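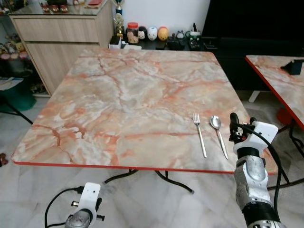
Thursday, gear night

Got the Hestier tent out of its bag and pitched it in the yard to see how it had come through the summer. It went up in 7 minutes. One pole sleeve has a small tear near the foot end, so I patched that with tape and will sew it later. The zipper on the left door still sticks.

Weighed the new Plasby sleeping pad on the kitchen scale: 868 grams with the stuff sack. The old one is heavier but I sleep better on it. I haven't decided which one goes.

Fork and spoon are on the list again. Last trip I ate noodles with a tent stake.
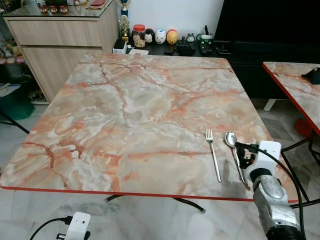 Later, 9 p.m.

Packed everything and put the pack on. Too heavy. Took out the second fleece and the camp chair, then put the chair back. The Hidetti stove lit on the second try. I need one more fuel can, and the shop opens early on Saturday.

Looked at the map again. Site 60 is by the creek and site 61 is up the hill with less shade. I booked 61 because 60 was gone. Rain jacket is still in the car. Going to bed.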